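About Ladora

By Judit Csonka
March

Ladora makes assembly boards for technical schools and training workshops. 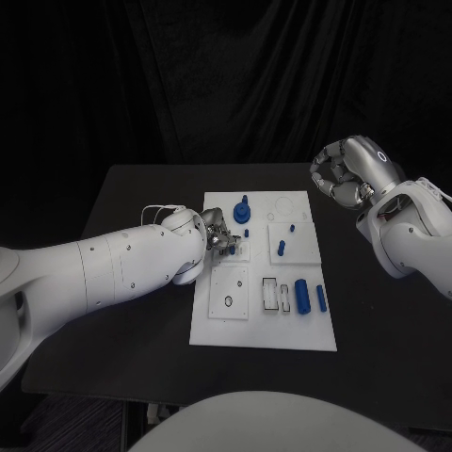
The company started in Kallio with one product, a peg-and-plate set for first-year mechanics courses. The catalog now lists 38 parts, sold singly or as complete boards. Pegs, gears and fixture plates share a common mounting pattern, so a board bought for a beginner course can be refitted later for a harder one.

Loose parts are blue and fixture plates are white. The convention dates from the second production run, when Toivo Miettinen was sorting returns from four schools and wanted to tell the two groups apart at arm's length. Boards are also white. Other colors are made to order – minimum 12 sets.

Slots and bores are checked with go/no-go gauges before packing. Fits are graded from loose to close, and the grade is printed on the parts list. Gears are supplied with the boss already fitted. Worn pegs should be replaced as a set, as mixed wear gives uneven fits across a board.

The workshop has a staff of 13. Ville Vainio runs molding and finishing. Gwenaël Texier draws new parts and maintains the Tavumetti series, our extended range for second-year courses. Orders and spare parts are handled by Judit Csonka, Monday to Thursday.

Drawings for discontinued parts are kept on file and can be requested by part number.

Shares: 12

2 comments

Nkrumah Asamoah
Do the older gears fit the current plates? We have two boards from before the Tavumetti range.

Judit Csonka
Yes, the mounting pattern is the same – send me the part numbers and I will check the bore grade.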